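Skestar opens orders for Kidik, a bin picking kit for small warehouses and repair shops

May - Skestar announced today that Kidik, its bin picking kit for mixed small goods, is open for orders. The kit is made for companies that receive returned or unsorted items in bins and want to move them one by one to the next step without writing their own software.

Kidik comes in one shipment. It contains the gripper, the mounting plate, the control box and the Marti software, which decides where to grip and in which order. The customer supplies the robot arm and the bins. Skestar keeps a list of supported arms and will check a customer's arm before an order is confirmed.

"Many of our customers have asked us for the same thing. They have one arm, they have one table, and every day the goods are different," said Selina Plattner, head of product at Skestar. "They do not want to teach the system each new item. With Kidik they put the bin in the marked position and start the job."
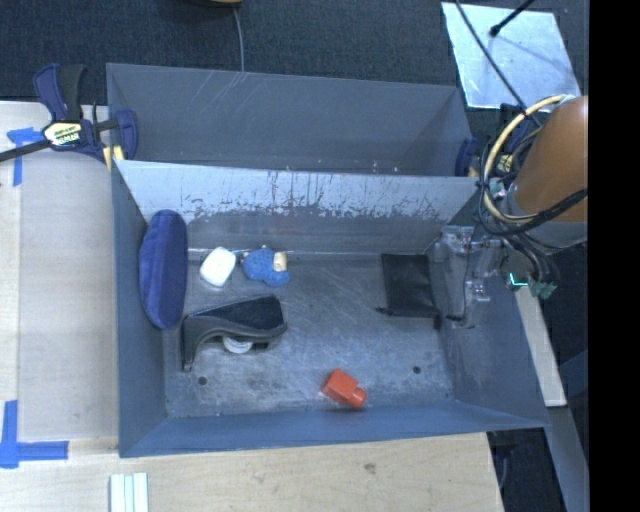 Mixed goods are the main reason Skestar developed its own picking method and did not take one from a supplier. Most systems in this price class expect that all items in the bin are of one kind, or at least that the customer has registered them before. Marti works without registration. A flat black pouch needs a different approach from a small white block with rounded corners, even when both lie in the same bin, and the software chooses the approach for each item separately. Bins can be used in worn condition as well. Scratches and rubbed paint on the walls or floor do not need to be repaired first, and the bins can be fixed with ordinary bar clamps.

Before the release, Kidik was tested for 13 weeks at Drestach, a company that handles returned household and office goods. During this time the kit completed 4,000 picks. The test was led by Tatu Mosoti from the Drestach side and by Farzad Zarei, senior engineer at Skestar.

"The first week was slow, I will say it openly. Soft items were difficult and we had to stop many times," said Mosoti. "After the second software update our people could leave it running and do the inspection work - this is what we wanted from the beginning."

According to Zarei, the results from Drestach led to two changes in the final product. The fingers of the gripper are now thinner, so they can go closer to the wall of the bin, and the cable set is longer.

Kidik can be ordered directly from Skestar. Each order includes three days of setup and training at the customer's site. The first production run is limited to 600 kits, and orders are served in the sequence they arrive. Existing Marti customers can add the kit to their present license.

Press contact: Naomi Makokha, Skestar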